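Household Chemistry for Non-Majors
Lecture 7: Thick Liquids, Thin Liquids, and the Ones Between 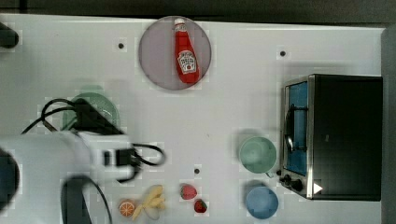
Course Notes / Unit 3: Flow

Instructor: Tín Châu
Lab sections: Amirhossein Shojaei
Notes revised 13 April 2018

Please read these notes before you come to the lab section. Last time we finished with surface tension, and several of you asked me after the class whether a liquid with high surface tension must also be thick. The answer is no. Mercury has a very high surface tension and it flows easily. The two properties have different names and you should keep them apart in your homework.

1. What we mean by viscosity

Viscosity is the resistance of a fluid to flow. Imagine a liquid between two flat plates. The lower plate is fixed and the upper plate is pulled to the side with a steady force. The liquid touching the upper plate moves with it, the liquid touching the lower plate stays still, and the layers between move at speeds between these two. The force per area which we need is called the shear stress. The change of speed from layer to layer, divided by distance, is called the shear rate.

viscosity = shear stress / shear rate

The unit is the pascal second (Pa s). For everyday liquids this unit is rather large, so we use the millipascal second (mPa s). There are 1,000 mPa s in one Pa s. Water at room temperature is close to 1 mPa s, which is easy to remember. Olive oil is many times thicker. Honey is in the thousands, and it depends very much on the kind of honey and on the temperature of the room.

2. Newtonian liquids

If the viscosity stays the same when we stir faster, the liquid is called Newtonian. Water, alcohol, most plain oils and sugar syrup belong to this group. If you double the shear rate, the stress is also doubled. On a graph of stress against shear rate you get a straight line through zero, and the slope of the line is the viscosity.

Be careful with one thing here. Newtonian does not mean thin. Corn syrup is very thick and still Newtonian. In the September test many students wrote that syrup is non-Newtonian "because it is sticky," and I could not give points for this.

3. Shear-thinning liquids

Ketchup, hand lotion, wall paint and blood become thinner when they are sheared faster. In ketchup the reason is the small tomato particles and the long pectin chains, and often an added gum. At rest they make a loose network. When you shake or squeeze, the network breaks in places, the chains turn in the direction of the flow, and the sauce runs.

Many of these liquids have also a yield stress. Below a certain stress they do not flow at all and behave like a soft solid. This is why ketchup can stay on the side of a French fry, and why toothpaste keeps its shape on the brush. Engineers like the simple Bingham model:

stress = yield stress + (plastic viscosity x shear rate)

The model is good enough for our problems, but please note that a real sauce gives a curve and not a perfect straight line.

Worked problem. A paste has a yield stress of 21 Pa and a plastic viscosity of 3 Pa s. What stress is needed for a shear rate of 7 per second?

stress = 21 + (3 x 7) = 42 Pa

The apparent viscosity at this shear rate is 42 / 7 = 6 Pa s. Notice that it is larger than the plastic viscosity. If you repeat the problem with a higher shear rate, the apparent viscosity will come down toward 3 Pa s.

4. Time also matters

Some liquids need time to become thin and time to recover. We call them thixotropic. Yogurt is a good case: stir it for one minute, leave it, and it becomes only partly firm again. Do not mix this word with shear-thinning. Shear-thinning is about how fast you stir, and thixotropic is about how long. One liquid can be both, and ketchup usually is.

5. Shear-thickening liquids

Corn starch in a little water does the opposite. Pull a spoon slowly and it moves freely. Pull it quickly and it is nearly stuck. The starch grains are packed closely and cannot pass each other when we force them to hurry.

6. Temperature

Almost every liquid becomes thinner when it is warmed. Always write the temperature next to your viscosity value. A value without temperature will be returned to you for correction.

For the lab

Bring your notebook and a watch with seconds. You will do the falling ball experiment with corn syrup and then the inclined tray experiment with two sauces. Groups from the Bradley building meet in their usual room, and the Groncombe groups come in the second hour. The handout by Hoàng on error estimates is still the one we use.

Problems, to give in at the lab

1. A syrup has a viscosity of 3,000 mPa s. Write this in Pa s and find the stress at a shear rate of 7 per second.
2. Sketch stress against shear rate for water, for a Bingham paste, and for corn starch in water. Use one graph and label the axes.
3. Explain in two or three sentences why paint should be thin under the brush and thick on the wall.
4. Futwood, Chapter 7, exercise 4, part (a) only.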